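Why Does Wood Have Lines in It?

Hi again! Today I want to talk about something you probably touch every single day without thinking about it. If you're sitting at a table right now, put your hand on it. Is it wood? If it is, look closely and you might see lines. Some are straight, some are wiggly, and some swirl around in loops like a fingerprint. People call those lines the grain, and they are left over from when the table was a tree.

I got interested in grain when I was seven. My grandfather had a bench by his back door in Netham, and I used to follow the lines along it with my finger while I waited for lunch. I thought somebody had drawn them on!

So let's start with the tree.

A tree gets taller at the tips of its branches, but it also gets fatter. Just under the bark there is a very thin layer that makes new wood, all the way around the trunk. It's a bit like the tree puts on a new sweater over the old one, and then another, and then another, and it never takes any of them off. (Imagine how warm you'd be.)

In places with a cold winter, the tree doesn't grow at the same speed all year. In spring there's usually plenty of water and the tree grows fast. The wood it makes then is often lighter in color. By late summer it slows down, and the wood comes out tighter and often darker. In winter it pretty much stops. Then spring comes and off it goes again. One light band and one dark band together make one year, and that's called a growth ring.

If you find a stump, you can count the rings and get a good idea of how old the tree was when it was cut. Last June I counted one in the woods near Ulleck and got to 97. It took me two tries. I lost my place the first time when an ant walked over my finger. Wide rings often mean the tree had a good year, with lots of rain and sunshine. Skinny rings can mean it was dry, or that bigger trees nearby were hogging the light.

OK, but a table isn't a stump. Why does it have long lines and not circles?

Think about an onion, or better still, a rolled-up pancake with jam in it. If you slice straight across the roll, you see a spiral. If you cut it the long way, from one end to the other, you see stripes. It's the same jam! You've just cut it in a different direction. Most boards are cut the long way down the trunk, so the rings show up as stripes.

And the stripes get wavy because trees aren't perfect tubes. They bend and they bulge, and sometimes they lean over a bit on a windy hill. When a saw goes straight through something that isn't straight, the lines come out curvy.

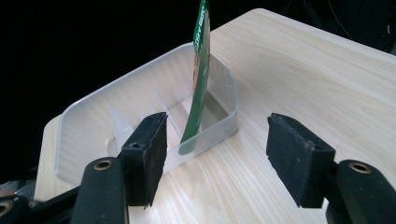
Page last changed: 2026-10-16

Pale wood is one of my favorites for looking at grain, even though the lines can be so fine that you have to get your nose right down near the surface. Maple, birch and ash are all pale. Walnut is a deep chocolatey brown, and cherry starts out pinkish and gets darker as the years go by. You can't always tell the kind of tree from the color, though. People stain wood to change how it looks, and then even grown-ups get it wrong. I certainly do.

What about knots? Those are the round, dark spots you see in some boards, and they look a bit like eyes. A knot is where a branch used to be. The branch started small, and as the trunk got fatter it grew around the bottom of the branch and wrapped it up. The lines have to bend to get past it, the same way water in a stream goes around a rock.

Grain isn't only for looking at, either. Wood is mostly made of tiny tubes and fibers that run up and down the trunk, and they're why wood splits easily along the lines but is hard to break across them. Try this with a stick of celery. Pull it apart the long way and it comes off in strings. Now snap it across. Feels different, doesn't it?

Something to try at home

You'll need a sheet of thin paper and a crayon with the wrapper peeled off. Find a piece of rough old wood outside, like a fence post or a log, and ask first if it belongs to somebody else. Hold the paper flat against it and rub gently with the side of the crayon. The bumps in the grain should show up on your paper. Very smooth, shiny furniture doesn't work well (and nobody wants crayon on the dining table), so stick to the rough stuff. I've made 10 of these so far and my best one came from a gate at Plellach - it has two knots in it and looks just like an owl.

Write the place on the back of each rubbing so you don't mix them up later.

Next time I'll be talking about bark, and why some trees peel.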